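适用范围：家用衣物的台面折叠，包括条纹织物、翻领短袖和格纹衬衫。整理：Hedvig Strömberg。四月修订，增补了条纹对位一节。

## 台面

木质台面应平整，无毛刺。操作前用干布擦一遍，重点擦靠近身体的一侧，线头和浮毛多积在那里。台面有效宽度不小于 129 厘米时，长裤可一次铺开；不足时先对折裤长再铺。

台面高度按肘部高度减 11 厘米设定。过低则弯腰，过高则手臂发力方向偏斜，压不平中缝。

## 条纹织物

细条纹本身就是基准线。铺平时先看条纹，再看边缘：条纹走直，布面就没有扭转；条纹呈之字形，说明下面还有叠层没有拉开。

处理顺序：

1. 找到已经平整的一段，以此为起点。
2. 沿条纹方向向外推，手掌贴布，不要用指尖拉扯。
3. 遇到成团部分，捏住最外层提起，抖开后放下。
4. 上下两层的接缝或折痕对齐，误差控制在一条条纹间距以内。

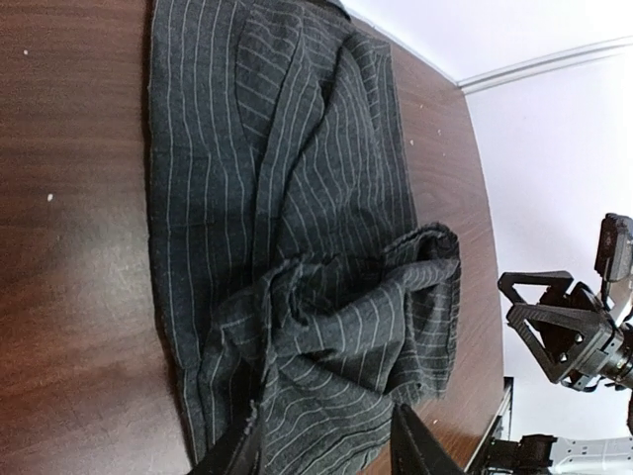 *图 1　深灰色细条纹织物，下段成团，条纹随褶皱弯折。*

羊毛混纺的条纹面料不宜在台面上反复摩擦。边缘有轻微起毛时，剪去浮线，不要抽拉。需要熨烫的，蒸汽熨斗与布面保持距离，垫一层薄棉布，从腰部向裤脚单向移动。

## 翻领短袖

翻领衫的难点在领子。扣子全部扣好再折，否则门襟会错位，叠放后领尖外翻。常规折法为背面朝上，两侧向中线各折一次，袖子回折，下摆向上折至领下，然后翻面。成品宽度取 Mollden 抽屉隔板的间距减 1 厘米，放入时不挤边。

同类衣物上下叠放，领口统一朝一个方向。带印字的衣物把印字留在外侧，取用时便于辨认。叠放层数以手能一次托起为准，超过后下层容易滑移。
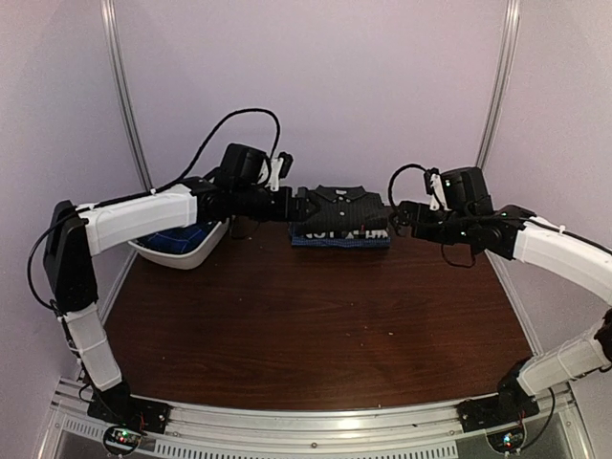
*图 2　深色翻领短袖折好后置于蓝色衣物之上，领口和白色纽扣朝上。*

深色与浅色分摞。新买的深色棉质衣物先单独洗两次，再与其他衣物混放。Godoy 牌的无纺布隔片可以垫在两摞之间，裁成与折叠宽度相同即可。

## 格纹衬衫

格纹的对位要求比条纹高，横竖两个方向都要看。折侧边时，以一条竖向格线作折线，左右取同一序号的格线，折出的宽度自然相等。门襟纽扣隔一粒扣一粒，最上一粒必须扣。

浅筐适合放单件衬衫。筐底先擦干，衬衫平放，不要竖插，以免领座受压变形。Floklow 浅筐的内长为 60 厘米，成人衬衫对折一次就能放下。

## 分区

台面按三区使用：中间为操作区，只放正在处理的一件；一侧为成品区，放已折好的小摞；靠里的角落放筐。成品不要堆到操作区边缘，长裤展开时裤脚会把它扫歪。
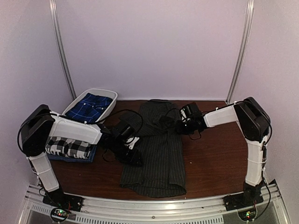
**长裤铺开以后，裤脚总是一高一低，应先调整哪一端？**

先调整腰部。把两侧裤缝在腰头处对齐并压住，再顺条纹推到裤脚。剩余的高低差若在 1 厘米以内，多为裤脚缝份造成，不必强行拉齐。

## 收纳

长裤对折后再折三段，折线避开膝部。悬挂时用夹式裤架夹裤脚，腰部朝下，利用自重拉平折痕。Rurkunitz 的裤架夹口内衬较硬，夹薄料时垫一小块棉布。

柜内相对湿度高于 73% 时，暂缓入柜，敞开通风后再放。刚熨过的衣物摊放至完全凉透，余热未散就叠压会留下新的折痕。樟木块用纸包好，不与浅色织物直接接触，换季时取出，用细砂纸轻磨表面一次。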